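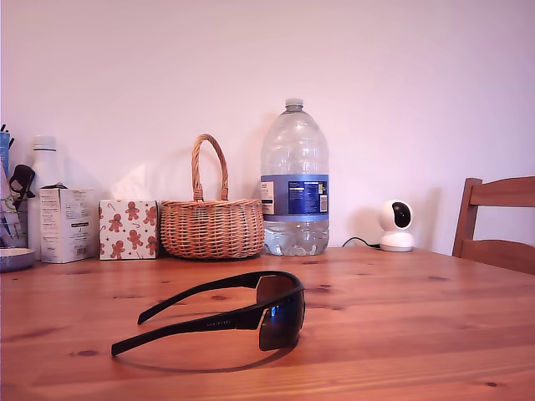
Slide 1. The pine table, sunglasses at the front, everything else along the back.

Open with the question from the sign-up sheet: where do you put your things down when you walk in? Take two or three answers from the room, no more. We have 20 minutes.

Introduce myself, thank Beatrice Koech for setting up the evening at the Pedgate library. Mention that handouts are by the door.

Point to the table. Most homes have a surface like this one. Things arrive on it one at a time and settle against the wall. The front stays fairly open, so it looks under control and gets left alone. Ask who has a row like that at home. Wait for hands.

Go through only the items that matter for the talk:

Sunglasses. Daily item. Leaves the house, comes back, lands wherever there is space. Needs a fixed spot that can be reached with one hand. Lens facing up or sideways, never face down on bare wood.

Tissue box. Belongs on a table. Leave it. The gingerbread men usually get a smile. Say that holiday packaging can stay out as long as there are tissues in it.

Cup of pens. Fine to keep, but cups collect other things – cards, clips, anything slim. Empty it once a month and test the pens on scrap paper.

White box. Cardboard with the flaps partly open is the one I would deal with first. Look inside, then keep it somewhere else or flatten it.

Basket. Ask the room what they would use it for. In the Arkley group they said keys, then mail. Mail is too big for a small basket with a tall handle. Keys or the sunglasses work.

Water bottle. Gallon size is heavy when full. Low shelf or the floor of a closet.

Slide 2. The four-step sort: daily, weekly, stored, gone. Read it out slowly, people write this down.

Slide 3. Numbers from the Mancuso Street survey. 119 households, some 8 items on the entry table on average. Credit Remigiusz Duda for the survey work.

Exercise, 4 minutes. Pairs. Each person lists what is on their own table from memory and marks each thing with a step from slide 2. Keep an eye on the clock, this ran over in March.

Questions. If someone asks about shared houses, say one tray per person and refer them to page two of the handout – the Lemer Hall talk covers it in more detail.

Collect the pencils.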